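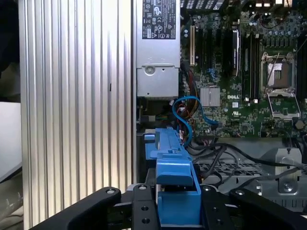 The retirement of an office computer is seldom given much thought by the people who used it. At the Rivham Equipment Exchange, it is the start of a careful process that has now placed 269 desktop machines with households, small libraries, and community groups in the district. The greater part of that work happens with the side panel off. A Dell tower of the kind the Exchange receives most often shows its whole arrangement at once: the power supply at the top, the expansion slots to the side, the memory slots standing in parallel, and the processor socket under its metal retention bracket. With the socket empty and the lever raised, the fine grid of contacts is exposed, and this is the point at which the greatest care is required. One bent contact can turn a sound motherboard into scrap.

Neville Stockdale has directed the workshop since it moved to its present building on Oltby Road. He came to it from a career in office supply, where he oversaw the disposal of a great many computers and was troubled by how few were opened before they were thrown away. "The fault was usually one part," he says. "A whole machine was leaving the building on account of one part."

The Exchange accepts donations from firms and private owners on the first working day of each week. Every machine is entered in a register, given a paper tag, and left on the intake shelves until its former owner has confirmed in writing that the contents of the drive may be erased. Only then is it carried to a bench.

## At the bench

Work begins with the removal of dust, which in an older tower may be considerable. Soft brushes are used on the board, and the fans are held still while they are cleaned. The technician then compares the parts fitted with the list supplied by the donor. The two often disagree. Memory will have been moved to another machine years before, or a second drive added and forgotten.
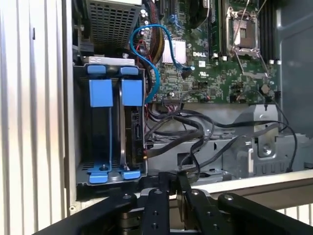
Drives are treated separately from everything else. Each is erased on a dedicated station, tested, and marked with the result. A drive that fails either step is physically destroyed, and the owner receives a certificate stating this. Mr. Stockdale regards the policy as the foundation of the Exchange's good name. Gentile, a local accounting practice, gave 22 towers in January after its partners had visited the workshop and followed a single drive through the entire procedure.

Trays and cages are kept even when the drives that belong in them are not. Plastic latches grow brittle with age, and a replacement from a matching case will often save a machine that would otherwise be held together with tape. The workshop stores these small parts in labeled drawers along the north wall, sorted by manufacturer and then by case size. Screws have a cabinet to themselves.

Cables are a matter on which the staff hold firm opinions. The house rule is that no cable may rest against a fan or lie across the memory slots, and that any cable disconnected during an inspection must be tagged before the next one is touched. New technicians find the rule slow – most come to value it by the end of their first month.

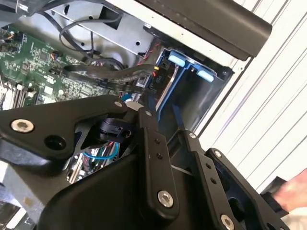 A finished machine must run for four hours without a fault before its side panel is replaced. The test is supervised, and a written record is kept of any restart or unusual noise. Machines that pass are fitted with a fresh copy of a free operating system and entered in Wiseo, the catalog from which member groups make their requests. Those that do not pass are returned to the bench once. If they fail again, they are taken apart for stock.

Training is offered alongside the repair work. The introductory course runs for seven sessions and assumes no prior knowledge. Participants begin by dismantling a tower that is beyond repair, and they are asked to rebuild it before they are given one that works. Places are free to residents of Rivham and Oltby, and a small fee is charged to others.

The next public open day will be held on Sun 14 June. Visitors may bring one desktop computer each for inspection and should bring the power cord as well. Laptops and printers cannot be accepted on the day, but the front desk will take details and arrange a later appointment.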